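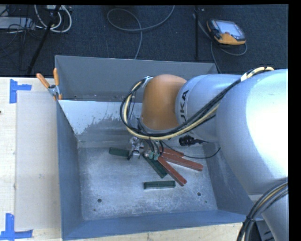

Green and reddish-brown blocks: sort by color, sort by length, or just leave them in the bin?

Asked by Nayeli Restrepo, 6/27/23
Filed under: Storage and tidying

I have inherited a quantity of plain rectangular blocks. They are long and thin, some dark green, some a reddish brown, and one of the green ones looks shorter than the rest, though I haven't put a ruler on them because I'm trying to remain a person who doesn't do that.

They live in a gray metal bin with sloped sides. The bin lives on a light wooden table. My problem is that whatever I do with the blocks, they end up in a heap in the middle, fanned out like a hand of cards somebody has given up on, with one green one always off by itself at the bottom. I line them up, I come back, somebody has been at them, heap.

Two things I'd like to know:

Is there a sensible way to divide up an open metal bin without gluing anything into it? The sloped walls defeat every divider I've bought. The Drollero tray inserts I tried assume your container has vertical sides, and mine stood in there like a drunk in a doorway.

And does it matter that the bottom is getting scuffed? It was smoother in March. There are a few small holes in the floor too, which as far as I know have always been there. I don't want metal dust on the blocks, or block dust on anything else.

I'm not interested in getting a different container. I like the bin. Please don't link me to cubes.

3 answers

Answer from Leif Bisgaard (accepted)

Dividers for sloped bins have to be cut as trapezoids, and no shop sells those because every bin slopes differently. You can make one in an evening.

Take a piece of stiff card and stand it on the floor of the bin across the short way. Hold it upright and trim the bottom corners until the card sits flat and both sides touch the walls. Do it a little at a time. You will overcut the first one, everybody does, so use card you don't like. When it fits, trace it onto thin plywood or whatever sheet plastic you have lying about and cut that.

Now the part that stops it tipping over. Cut two of them, and join them with a strip along the top, so you have a sort of bridge with two legs. The slope does the rest of the work, it wedges itself as you push down. No glue. I did this for a bin full of dowel ends at our old workshop in Dresden and it was still standing when we moved out, which is more than I can say for the shelving.

For your blocks I would make one compartment only and leave the remainder open. Green behind the divider, brown in the open part, or the other way round if green gets used more. If you make a slot for every kind of block you'll spend your life enforcing it. Other people will follow one rule. They might follow two on a good day.

About the scuffing: put a piece of felt or thin cork down and stop thinking about it. Cut it small enough that it lies flat and doesn't ride up the slope. I would leave the holes alone. If they bother you, the felt covers them.

Comment from Nayeli Restrepo: The bridge worked on the second attempt. The first attempt is now a bookmark. Thank you. Green behind, brown in front, and it has held so far apart from one green one at large, which I've decided to respect.

Comment from Charoen Suksawat: Cork sheds. Felt.

Comment from Leif Bisgaard: Cheap cork sheds.

Answer from Jaruwan Intarasuk

I'd question the sorting altogether. How many times have you really reached in and come out with the wrong color? They're long enough to grab by whichever end is sticking up, and green and brown are not easy to confuse unless the light is terrible. A pile in an open bin is a storage system, it just has a bad reputation.

I kept everything from an old Oyelaran building set in labeled boxes for years – 57 boxes at the worst point, then 58 when I bought one for the labels. It looked wonderful. I never took a single thing out because it meant putting it back. Now it's all in one big tub and my nephews get some use out of it.

If you must have order, lay them all pointing the same way. That's it. Same direction, any color. It takes up half the space and you can see the short ones at a glance. Won't survive contact with other people but neither will dividers, whatever Leif says.

As for dust, tip the bin out now and then and wipe it with a damp cloth, then dry it properly.

Comment from Leif Bisgaard: Dividers survive.

Answer from Sombat Khamphan

have you tried magnets? works great for my drill bits, they stick right to the side of the bin

Comment from Nayeli Restrepo: To the blocks?

Comment from Sombat Khamphan: oh. no I guess you'd have to attach a magnet to each one. Nurkorano has little stick-on ones, 3 to a pack. might get expensive

Comment from Charoen Suksawat: And then they'd all stick to each other and you'd have your heap back.

Was this page helpful? Sign in to vote or add an answer.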